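小件抓取示教采集工位 开工前检查表(附填写说明和批注)

适用范围:Plirside 项目二号工位,单臂,腕部相机一路,俯视相机一路
任务组:桌面细长件与小塑料件,分开拾取
填表:Lanying Yuan
复核:Jhun Tan
版本:十月修订
每班开工前填一遍,换任务组后重填第三、四两部分。结果写“合格”“不合格”或“待定”,待定项必须写批注。

一、人员与急停

1.1 急停按钮按下后,手臂断使能,夹爪保持原位。
结果:合格
批注:左右两个按钮都试过。右侧那个复位时要多转一点才弹起来,已经报修,不影响使用。

1.2 示教人员站位在黄线外,长发、挂绳、手链已收好。
结果:合格

1.3 采集过程中需要伸手摆放物件时,先踩脚踏暂停,看到指示灯变黄再伸手。
结果:合格
批注:上一班有人嫌麻烦,等手臂回到起始位就直接伸手。起始位不等于暂停,请各班组长再讲一遍。

1.4 手臂低速模式已打开,速度上限为32%。
结果:合格

二、手臂与夹爪

2.1 夹爪全开、全闭各一次,行程中无卡顿、无异响。
结果:合格

2.2 两指内侧夹持面无裂口、无残胶。
结果:合格
批注:内侧面用无尘布干擦,不要用酒精。表面有磨损可以继续用,出现缺口必须更换。

2.3 指尖到桌面的最低高度已设软限位。
结果:合格
批注:做细长件时大家习惯把指尖压得很低,软限位不许关。觉得夹不到,先检查标定,再找我改数值。

2.4 夹爪外壳与腕部线缆之间留有余量,腕部转到两端极限时线不绷紧。
结果:待定
批注:转到逆时针极限时线缆有一点拉直,扎带往后挪了一格,午后再看。

三、桌面与物件

3.1 桌面无液体,无碎屑,无与任务无关的工具。
结果:合格
批注:旧划痕和污点不算不合格,不用贴膜遮盖。新出现的、摸得到的凸起要处理。

3.2 物件无尖刺、无开裂。带刃或者可能带刃的小件,盖子扣紧后才能上桌。
结果:合格
批注:手拿之前先看一眼盖子。拿不准里面有没有刃的,一律按有刃处理,戴防割手套。

3.3 半透明件在腕部相机画面里能看出轮廓。
结果:合格
批注:反光可以有,整件发白不行。发白时先调侧灯角度,不要动相机曝光,曝光改了前后两批数据对不上。

3.4 两件的初始位置每条都要变,包括间距、朝向,也包括挨得很近的情况。
结果:合格
批注:挨近摆放的样本一直偏少。摆的时候不要每次都把长件放在同一个角度,也不要都放在两指正前方。长件斜放,短件朝另一个方向斜着靠过去,这种摆法可以直接采,夹爪张开从稍远处起步。 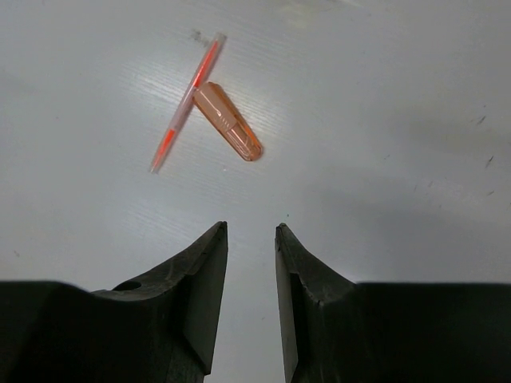
Jhun Tan:挨近的摆法我同意多采,但是请把“先拿哪一件”写死。现在有人先拿长的,有人先拿短的,任务指令又是同一句话,模型学出来会在中间犹豫。我的意见是指令分成两句,各采各的。还有,夹的时候把另一件碰走了,算不算成功,表里没有写。

按这条意见,3.4之后增加两项,本班起执行。

3.5 每条示教开始前,屏幕上的任务指令已写明先取哪一件。
结果:合格
批注:指令分为“先取长件”和“先取短件”,数量各占一半。念完指令再踩脚踏开始,不要边动边改主意。

3.6 碰动另一件的处理办法已告知示教人员。
结果:合格
批注:另一件被碰动但仍在桌上,夹爪可以继续够到,算成功,标签加“碰动”。被推到工作区外或者掉下桌,算失败,保留数据,不删。失败条也有用,请不要私下重录覆盖。

四、相机与记录

4.1 腕部相机镜头干净,固定螺丝无松动,画面下方能看到两个指尖。
结果:合格

4.2 腕部、俯视两路相机与关节数据的时间戳已对齐。
结果:合格
批注:用开合夹爪的办法对,看画面里指尖起动的那一帧与夹爪读数变化是否一致。差超过2帧就停下来,重启采集程序。

4.3 磁盘剩余空间不少于800 GB。
结果:合格

4.4 单条时长上限为90秒,超时自动停止并标为“超时”。
结果:合格
批注:新手经常在对准细长件时来回修正,时间很容易用完。超时条照样保存,不用补时间。修正动作本身是需要的,不用刻意做得很漂亮。

4.5 文件名中的操作员代号与当班人员一致。
结果:不合格
批注:开机后默认仍是上一班的代号。已手动改正,复查合格。请 Jhun 看看能不能在登录时强制选择。

Jhun Tan:可以,下个版本加。在那之前请把代号写在工位白板上,交班时两个人一起看一遍。

五、收工时补填

5.1 手臂回到停放位,断使能。
5.2 物件清点后放回编号盒,带盖小件检查盖子后单独放。
5.3 失败、超时、碰动三类标签的条数抄到交班本。
5.4 本班改动过的灯光角度、软限位数值写在下面。

改动记录:侧灯向外转了一格,软限位未动。
遗留问题:2.4线缆余量,待午后复查;1.1右侧急停复位偏紧,等维修。

开工意见:可以开工。2.4复查之前,腕部不要转到逆时针极限。

填表人签名:Lanying Yuan
复核人签名:Jhun Tan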